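Gripper diary, May

Started the comparison at 7:40. Two finger sets on the list: the Rasus fingers we have been running since winter, and the Vamel ones with the softer pad. Same controller for both (Wan, stock gains), same arms, same enclosure. The controller log stood at 2,138 closed grasps before the first run of the day, so I am using that as the zero point in the notes.

Keys first. A key lying flat is a bad target for any parallel closure. The blade has almost no height, the cap has some, and the fingers want to land on the cap and ride up over it. I set the approach height 15 mm above the surface and stepped down from there. With the wrist view up on the second monitor I could line up the gap on the blade before committing.
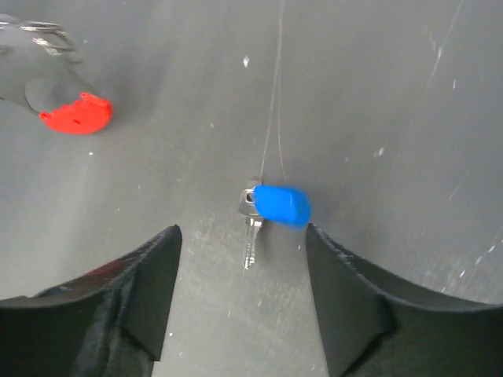 Wrist view, fingers open, blue-capped key ahead of the gap.

Notes from the key runs:

Closing force at 44 percent is enough to hold a cap. Above that the finger tips start to toe in and the key rotates.

Closing on the blade only is not worth scripting. Skip it.

The thin strands are hard to make out against the gray. The depth estimate ignores them and the color image only gets them where they catch the light. If we want the arm to avoid them it will have to be by a keep-out zone drawn by hand.

Exposure. I had auto exposure on for the first batch and the image shifted every time the black fingers filled more of the view. Fixed it manually and left it fixed. Should have been done before the first grasp – the early runs are not comparable with the later ones and I have marked them as such.

Switched to the tool after that. It is the more useful object for telling fingers apart. The red grip is curved and has a wavy inner edge, the metal plate next to it is polished, and there is the spring on top of that. A finger that does well on a block can do poorly on this. Contact on the grip side is fine with either set. Contact on the plate side depends on the angle, and a few degrees of wrist roll changes the result more than the choice of pad does. I did not expect that and want to repeat it with the roll locked. 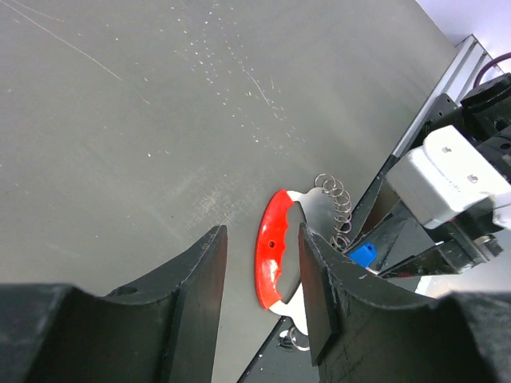

Manipulation Group, Vendia Robotics Lab

The second arm is the other variable. With both arms working close in, the planner keeps a clearance margin between them, and at the default setting it refuses most of the useful poses. I brought the margin down in steps and stopped when the elbow paths began to look tight. Cycle time for the two-arm approach dropped to 227 ticks on the Wan clock. I have not converted it, the old logs are in ticks as well.

Cable routing needs another look. The purple runs are long enough for the full reach, but the loop over the joints stands high when the wrist comes back, and I would like a clip partway along. Not today.

Dishes stay in the enclosure for the next block. I prefer to leave them where they are so that the overhead calibration does not have to be redone between object sets.
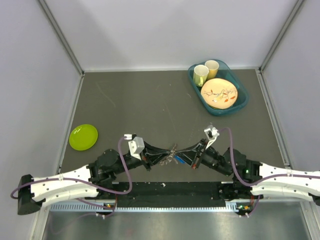 The close-in pose is also where the fixed camera earns its place. From the wrist, each gripper hides most of what the other one is doing. From outside, both sets of tips are in view together and the offset between them can be read off directly. I corrected the left tool frame by 2 mm on that basis and reran the last batch.

Open items: lock wrist roll and repeat the plate contact; redo the early key runs with fixed exposure; order a spare pair of Vamel pads; ask whether the Wan firmware can log finger current at a higher rate. Powered down at 4:20, arms parked.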